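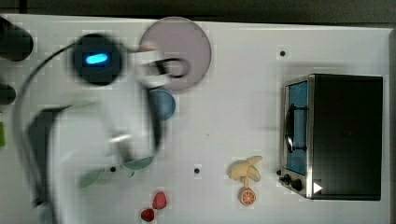

Yoga Entili wrote to me that the old page on polishing was too short, and that after following it the lid of the soup pot had become shiny but full of small circles, like somebody danced on it. Could I please explain the direction of rubbing, and which cloth, and when to stop?

I read the old page again and I agree with the complaint. It was written in one evening and it left out the direction completely. I have now written it new, from the beginning.

How to polish stainless steel lids, rings and handles by hand

The method is for solid stainless steel at home: pot lids, towel rings, the collar under a kitchen faucet, door handles, the edge of a tray. Do not use it on chrome plating that has begun to peel, on brushed steel which you wish to keep brushed, or on any non-stick coating. If you are not sure whether a thing is plated, look at the places where hands touch it the most. When a yellow or pinkish color comes through there, it is plated, and you should only wash it.

What you need

Dish soap and warm water
A soft sponge, without the green side
White vinegar, for lime spots
Fine metal polish in paste. I use Bristier, the fine one. The Kimia paste is also good but it dries faster.
Three cotton cloths, old T-shirts are perfect, with all seams cut off
One microfiber cloth for the end
A strip of cotton tape or a long shoelace, if you polish rings
An old towel to put under the work

Cut the seams off before you begin. A seam is harder than it looks, and I have one tray with a line across it to remember this.

Step 1. Wash

Wash the piece with soap and warm water and rinse it well. Go with a toothpick wrapped in cloth into the corner where the handle meets the lid. Old grease sits there, and if it stays, it will come out later and mix with the paste and make a gray soup which goes everywhere. Dry the piece completely.

Step 2. Remove the lime

Put vinegar on a cloth and lay the cloth over the white spots. Leave it for 8 minutes, then wipe. If the spots are still there, repeat once. For a kettle or a faucet collar from a house with hard water, like mine in Getcombe, you will probably need to repeat. Rinse and dry again. Do not let vinegar stay overnight. Also do not mix it with any cleaner that contains bleach, not even a little, and do not use them one after the other without rinsing. The fumes are dangerous.

Step 3. Find the direction

Most steel has a direction, even when it is shiny. Hold the piece near a window and turn it slowly. You will see very fine lines. On a lid they usually go around in circles, following the edge. On a tray they go along the long side. On a ring they go around the ring. Your cloth must always go the same way as the lines. The small circles on Yoga's lid come from rubbing in little rounds with the fingertips, as one does with shoe cream. For shoes it is correct. For steel it is the worst way.

Step 4. First polish

Take paste in the size of a pea. For a lid of 26 centimeters this is enough for one half, and you take a second pea for the other half. Put the paste on the cloth and never directly on the metal. Press with a flat hand, with all the fingers together, and make long strokes in the direction you found. The cloth will become black. It is normal, and it means the paste is working. Turn to a clean part of the cloth when the black becomes thick.

Work on a small area until the paste is nearly gone, then move to the next one. Let the areas overlap a little. When I am in a good mood a lid takes me 40 minutes with everything, washing included. If your hand is tired, stop and drink something. A tired hand begins to make circles by itself.

Step 5. Second polish

Use a fresh cloth and half of the paste. Press much less. You are now removing the lines which the first cloth has left. Many people skip this step and then say that the paste is bad. My neighbor gave me her jar of Hegyi coarse paste for this reason, and I still use it for the bottoms of pans, where it is excellent.

Rings and collars 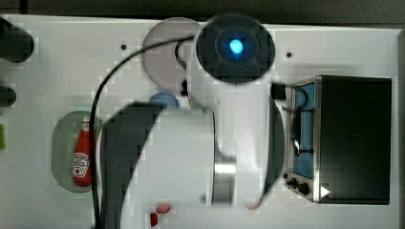
A ring is more difficult than a lid, although it is smaller, for the reason that your flat hand does not fit on it. Use the cotton tape. Put a little paste in the middle of the tape, pass it behind the ring, take one end in each hand and pull left and right, as if you dry your back with a towel. Move your hands around so that every side gets the same number of pulls, I do 7 on each side and then go on. When you want to know if you are finished, look at how the light lies on the metal. The polished silver ring low in the picture, near the center, is a good model: it gives the light back in horizontal streaks. If you see on your own ring a cloudy patch in the middle of such a streak, this patch needs another turn with the tape. If the whole ring is cloudy, you have dried paste on it and should go to Step 6 first, and judge it after.

For a collar which sits tight on the wall you cannot pass the tape behind. Wrap a cloth around a flat wooden stick, the kind from ice cream, and follow the curve with short strokes. Put some painter's tape on the wall before. The black from the paste goes into plaster and does not come out.

Step 6. Clean off the paste

Wash again with soap and warm water. Do it soon, dried paste is annoying to remove from the corners. If the piece touches food, wash it twice. Dry with the microfiber cloth, again in the direction of the lines, and do not leave it to dry in the air, or you will have new lime spots and can begin from Step 2.

If something went wrong

Small circles are visible. Repeat Step 5 with long strokes in the right direction. Light circles disappear in one time, deeper ones in two or three. If you feel them with the fingernail, they are scratches, and paste alone will not take them away.

Rainbow colors on the lid. These come from heat. Vinegar removes them, often in a few seconds. Polishing is not necessary.

The surface is gray and dull after polishing. The cloth was full. Wash the piece, take a clean cloth, do Step 5 again.

Small brown points. It can be rust from another object, for example from steel wool. Wipe with vinegar and then polish only this place, with long strokes that end softly, so you don't get a bright island.

How often

For lids, twice a year is more than enough. Mine I do in November, before the family comes, and then I only wash them. Door handles keep their shine by themselves where people touch them, so with those I polish only the back side and the plate around the screws. Keep the used cloths for the paste in a closed jar, separated from the kitchen cloths. They can be used again many times, also when they look terrible.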